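件名: Re: [kurashi-ml] シャツのたたみ方と仮置き場所について
差出人: Hsin-yi Wu
日付: 2026年7月21日

Wuです。返事が遅くなりました。

> 6月からInnes式に切り替えて、シャツは全部、襟を上にしてたたんでいます。
> 所要時間は1枚20秒。洗濯物の山がなくなり、朝の支度も楽になりました。
> あわせて壁に棚とワイヤーラックを付け、床には柄のマットを敷きました。
> 皆さんもぜひ。Zirkutanoの講座(295ページの教本つき、3,000円)が
> とても分かりやすかったです。

本当に20秒でしょうか。私も同じやり方を試しましたが、ボタンを留めるところから測ると90秒を切れません。教本の数字は、ボタンを留め終えて平らに広げたところから測っているのではないかと疑っています。そこを抜いて比べられても困ります。

1. たたむ順番

水色のボタンダウンはきれいにたためています。襟も上を向いています。ただ、赤と黒のバッファローチェックのネルシャツは、すぐ奥でくしゃっとしたままです。チャコールグレーの服も斜めに広がっています。薄手の一枚がきれいに仕上がっても、方式がいいという証拠にはならないと思います。ネルは厚みがあって袖がかさばりますから、試すならまずそちらでしょう。
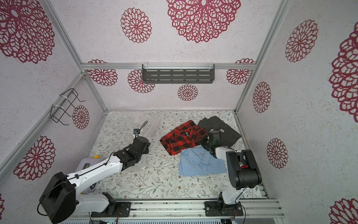

2. 置き場所

前のメールでは、棚を付けたら片づくようになったという話でした。後ろの壁の上のほうにある濃いグレーの棚は、前面に横長の穴が並んでいて、透明な留め具二つで支えてあります。薄いものなら構わないとして、ネルシャツを何枚も重ねるのは私なら遠慮します。耐荷重はどこかに書いてありましたか。Proltonの棚を使っていたとき、説明書のその欄が空白で、問い合わせても要領を得ない返事しか来ませんでした。

左のワイヤーラックは白い結束バンド二本で留めてありますね。結束バンドは手軽ですが、掛けるものが増えるとずれてきます。うちでは夏の間に二回締め直しました。ハンガー代わりにするつもりなら、ねじ留めの金具を検討したほうがいいです。

ラベンダー色の箱は、ふたの窓から緑や白のものが見えるので、中身を探す手間は省けそうです。ただ、すぐそばに黄色いボールが二つ出ています。あれの定位置は決まっていますか。箱を買い足す前に、そこを決めるのが先ではないでしょうか。Aturaの仕切り箱を勧める方もいましたが、私は箱を増やして部屋が片づいた経験がありません。
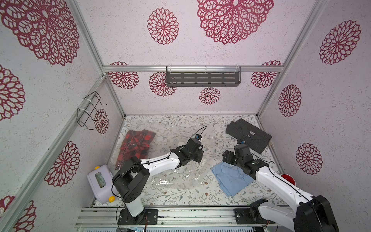 3. 柄のこと

赤い大輪の花模様の壁に、葉のつるが這う白いマット。好みの問題なので反対はしませんが、「柄があると散らかって見えない」という説には賛成できません。小物を落としたとき、葉や茶色の小花に紛れて見つけにくくなるだけだと思います。替えのボタンなど、まず見えません。無地のマットで同じことをした方がいれば、感想を聞かせてください。

講座の申し込みは、どなたかがネルシャツでの時間を報告してくれるまで見送ります。測るときは次の二点を書いてください。

・ボタンを留める時間を含むかどうか
・たたんだものを棚に載せて、翌朝も形が残っていたか

Wu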